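Zandari Long Board

Horance workshop furniture > Bench tops and boards > Long boards

Gloss finish, reddish brown
Price: $500 for the board, $800 with the Justix hold-down set
Ships in one very long box

Metal benches are wonderful until you put something on them. Then the screw rolls into a slot, the paper takes on the pattern of whatever is underneath it, and your coffee cup makes a sound like a dropped wrench every time you set it down. The Zandari is a long wooden board that goes over the middle of the bench and gives you one stretch of flat, quiet surface. That is the entire invention. We have sold 3,254 of them and are still waiting for the call from the patent office.

It was designed for slotted and ribbed metal benching, the sort with rails running the length of the table. The board lies across the rails and leaves them open on both sides, so anything you need to bolt down can still be bolted down. Power strips, plates and cables stay out on the metal. The wood is for the work.

About the look

You are going to notice the grain. It is dark, it runs the long way, and it has no interest in matching the rest of your shop. We finish every board in the same reddish brown under a clear gloss varnish, and every board still comes out looking like it has its own opinions. Knots are left where the tree put them. We don't fill them, we don't cut around them, and we don't take requests, although Ginette Chevalier in our finishing room once spent most of an afternoon helping a customer pick between two boards over the phone. He took the first one.

Some boards also have a long dark line along the middle. If you would like a board without one, put "plain middle" in the order notes and we'll go through the stack. It costs nothing extra, but it may add a few days, and in May, when we do our restocking, it may add a few more.
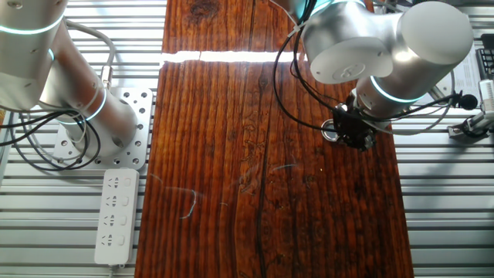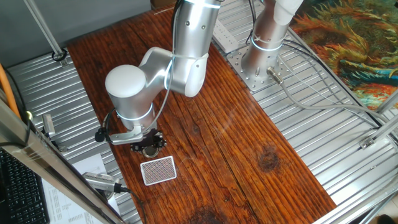
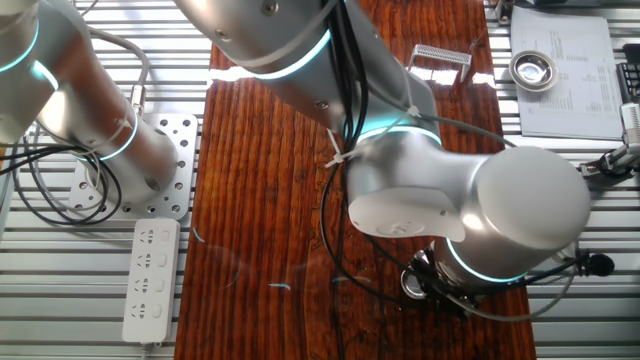
The Zandari in reddish brown gloss, on a metal bench.

About the gloss

Gloss is handsome and it tells on you. Under a bright overhead light it throws glare, and it shows scratches. There are some faint pale ones toward the lower left of the board in the first picture, including a nice hook. If you slide hardware across your bench, you will make your own. Most buyers mind the first scratch a great deal and the ninth not at all.

For anyone who minds all of them, Østergaard makes a satin topcoat that goes over our varnish without a fight. We sell it by the can on the finishes page. Scuff the surface lightly, wipe off the dust, put on a thin coat and leave it alone overnight. Leaving it alone is the step people skip. We get the photos.

What you get

One Zandari long board, finished on all sides
Four felt pads, stick-on
One sheet of instructions, which is mostly the paragraph below

With the Justix set you also get six hold-downs, the screws that go with them, and the small wrench you will lose. The hold-downs grip the long edges and tighten into the bench slots. They sit lower than the top of the board, so a sleeve or a cable won't catch on them.

Fitting it

Clear the bench. Wipe down the rails, paying attention to the slots, where you will find every washer you have missed over the past few years. Stick the pads on the underside, one near each corner. Get a second person for the lift. The board weighs 23 pounds, which sounds like nothing until you are holding one end of something this long and the other end is deciding where to go. Lay it down, slide it to where you want it, and tighten the hold-downs if you bought them. Stop when they are snug. The wood needs a little room to move with the weather, and it will take that room whether you leave it any or not.

Looking after it

A damp cloth, then a dry one. No bleach, no scouring pads, nothing that comes in a bottle with lightning on the label. Wipe up spills before lunch. Furniture polish won't hurt it, but it will make a shiny board into a slippery one, and you may be surprised how far a screwdriver can travel.

Questions we get a lot

Can I cut it down? Yes. It's your board. Seal the cut end with varnish the same day, and please measure first, as we can't sell you the missing part back.

Will it lie flat on my bench? If your bench is flat, yes. Zandari boards are checked on a steel table before they are packed. Zanele Msimang does the checking, and she sends back more than we would like.

Can I stand a vise on it? A small one. For anything you plan to lean on with your whole body, bolt it to the metal next to the board.

Can I pick my own knots? See above, and see Ginette, if she picks up.

Does it come in a light color? No. We tried one. It looked like a school desk and people kept writing on it.

Returns and shipping

You have 30 days to send it back in the original box, so keep the box, even though there is nowhere to put it. Knots, dark grain and a dark line in the middle don't count as faults. A board that rocks on a flat bench does, and we will replace it and pay the freight both ways. Orders placed by 15th November go out from current stock. After that, boards ship in the order the varnish dries.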